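We use cookies to remember your settings. By continuing you accept this. OK

Tips for the drinks table when a robot helps you

In our break kitchen at Trunine the arm has helped with the drinks since December. It stirs 90 cups on a normal day, and my colleagues and I have more time for the food. But the work did not disappear, it only changed its shape. These are the habits which help us.

Put the spoon on two small blocks of wood, with a gap between. A spoon flat on the table is difficult to grip, also for tired human hands.

Let the handle stick out over the block, on the side from where it will be taken.

Turn the ear of the mug away from the spoon. Leave free space between the two.

Do not fill up to the rim. Leave 30 mm for a big mug – stirring makes waves.

Wipe crumbs before each round. Before, I wiped once in the morning and once at closing, now it is a small job many times.

Agree who may press the stop button. With us it is everybody, also the newest person, and this made the older colleagues more calm than any training.

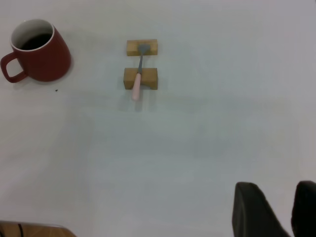
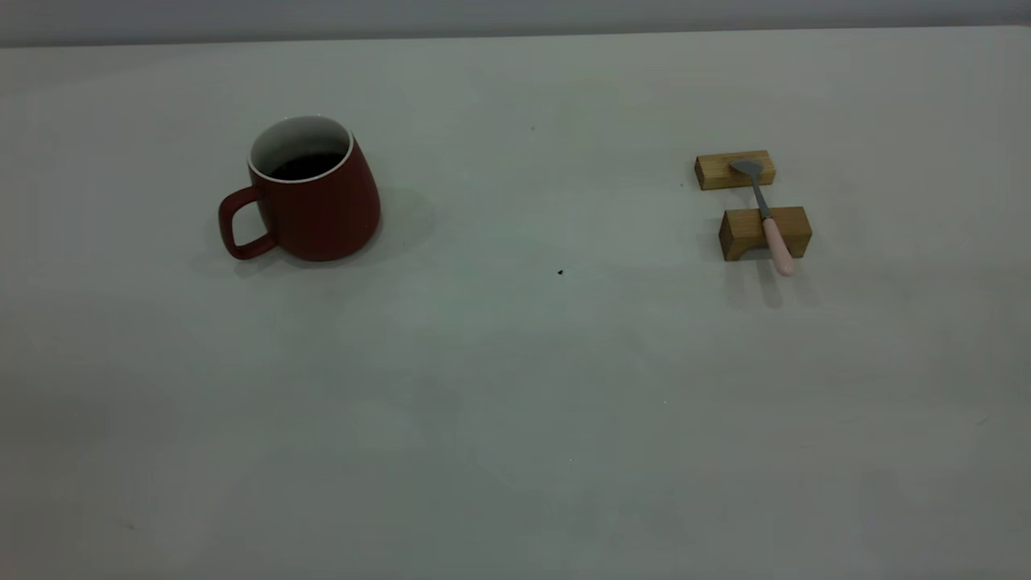

Red mug with a dark drink, spoon resting on its two blocks.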